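24 Sep 2024

Gremeck trial unit, fridge tasks, second session. Me and Zanele on the floor, Bartosz on the laptop.

Picked up where we left off in August. Stidia sent the new firmware and a revised task pack with the kit, so the first hour went to reflashing and redoing the arm calibration. Left arm took it first time. Right arm threw the joint 4 offset error again, same as Bartosz logged before. Power cycled, reran, passed. Still want an answer from them on this before we talk about money.

Fridge stocked with mixed stuff on purpose: jars, a can, snack bags, a wrap in a plastic sleeve. The task pack only covers rigid containers but we would never get a fridge like that from a customer. Bubble wrap stays on the door for now, Ettore wants it back undamaged.

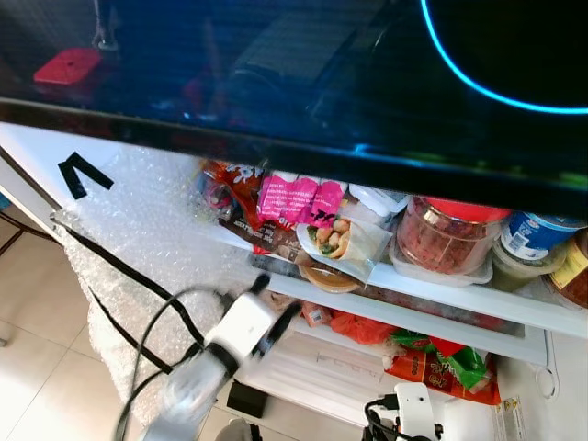

Ran 14 pick attempts off the main shelf, 9 good. Jars with lids are fine if the approach is straight on. Bags are where it loses. The fingertips close on the film, the bag slides, and the controller reports a grasp anyway. Zanele tried dropping the closing speed to 2 on the slider and that helped a bit, but the default in the pack is 8 and it goes back to default every time you reload a task. Needs to be a saved setting.

Cables on the left arm need a better route. Zip ties for today, proper clips to order from Lokora.

Documentation is better than the last version. The section on teleop start-up matches what the screen shows now. The support page for grasp detection is still blank.

For the review sheet:
- hardware OK, no loose fasteners at end of session
- calibration error open, ticket with Stidia
- soft packaging not usable at default settings
- quote covers the arms and one year of support, spare fingertips are extra. Tumelo to ask for a price on a set.

Next: lower compartment and the drawer. Vusumuzi has the bench until lunch so start after that.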